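Sundix wool dryer balls, six-pack: a month of laundry later

The box says these cut drying time by a third. I have heard that sort of promise from laundry products before, so I bought a set with my own money at Plerkcombe Home and ran them through July, mostly towels, sheets and the heavy cotton work shirts my brother-in-law Bautista Henríquez leaves at our place.

They are plain felted wool, a little bigger than a tennis ball, and they smell like a barn for the first couple of loads. The leaflet never mentions that.
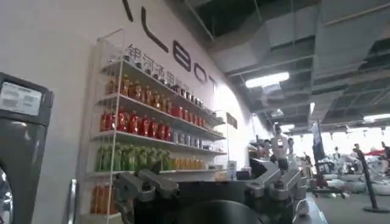

Shelving with rows of bottles and cans against a lettered wall.

Drying time first. I used the same load of bath towels each time, weighed after the spin. It came out at 2,841 grams without the balls and 2,795 grams with them, close enough to compare. The plain load needed 58 minutes. The load with all six needed 54. Four minutes is something, but it is a long way from a third, and a slightly lighter load may explain part of it. A longer spin in the washer

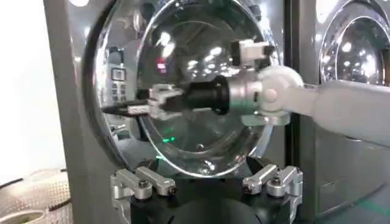
saved me more than that, and it cost nothing. I tried 900 rpm against the faster setting and the difference at the dryer was obvious by touch.

Softness is harder to judge. My neighbor Iddrisu Akolgo felt two towels with his eyes shut and picked the wrong one, twice. I thought the sheets tangled less, though the fitted one still swallowed a pillowcase and two of the balls every time.

Static did not change at all on anything with polyester in it. The leaflet suggests pinning a safety pin to a ball. I tried it and got a snagged shirt.
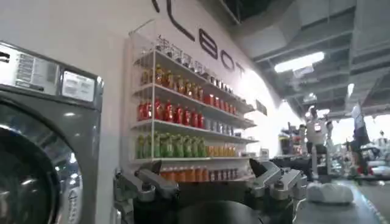 Noise and wear

Six balls in a half-empty drum thump. With a full load you stop noticing. After a month two of mine had gone fuzzy and one was shedding gray lint onto dark socks. The cheaper Zariņš set I had before held its shape better, and the Udmont plastic ones were louder than either. 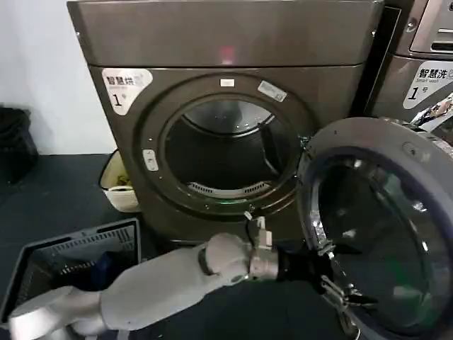 A front-loading dryer with its round drum opening and the lint grille at the bottom.

Should you buy them? If you already use dryer sheets and hate the scent, maybe. If you want shorter cycles, clean the lint filter and spin longer. Mine are still in the laundry basket, and the dog has taken one.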